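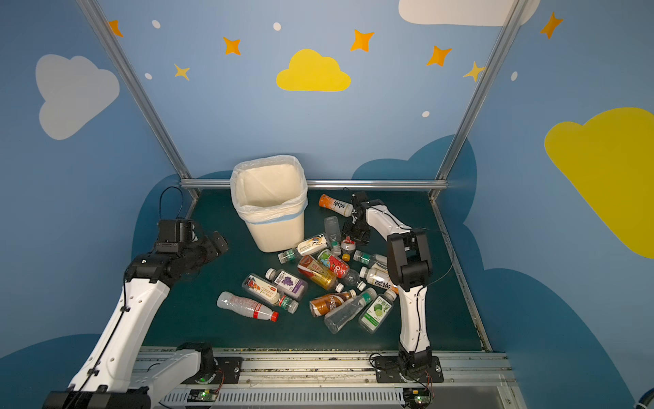 4. The open day at Tostport

Odair Sampaio
Tuesday, December 30, 2025

We ran the tidy-up task for visitors in October, and I loved it! Sebastião set the programme, I talked (too much), and people leaned in whenever an arm neared the bottles.
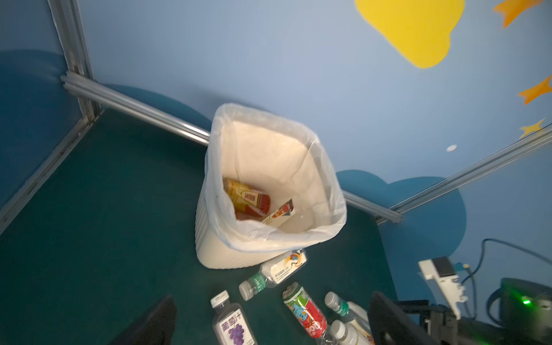 Groups came through every 30 minutes, and the kids had firm views on which bottle should go in the bin next. We let them vote, which played havoc with my trial order.

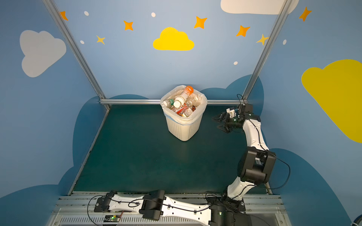 What did visitors ask about most? Speed, by a mile, and the adults were keener on it than the kids.

Clear plastic got plenty of talk too (Figure 4 shows bottles at close range), so I'd give it its own demo next time.

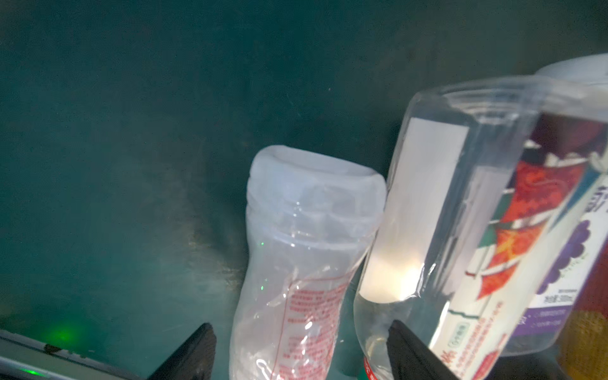 Guadalupe Aguirre: I'd keep the voting and log it as a separate condition.

Valdir Mendonça: My daughter's still asking when the next one is. Any dates?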